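Notes from the Rosdale swap shelf meeting, August

Four of us this time, and I took the notes, so blame me for gaps! We started at 7:15 and got straight into the odds and ends bin, which has been a sore spot all summer. Fenna Declercq wants toys kept apart from tools and cleaning stuff. I'm all for it.
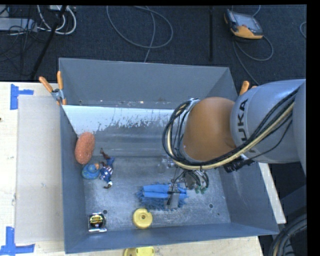
Agreed: the action figure goes to the toy crate, the tape measure goes to the tool drawer, and the blue brush can live under the sink. The gray bin itself stays, scratches and all (a new one from Zeltar is $101, no thanks).

Money: $685 in the account, $23 owed to me for labels. Paid on the spot, yay.

Fenna will ask Wike Hall about 15 more minutes on our slot. Left for next time: the key, and who has it.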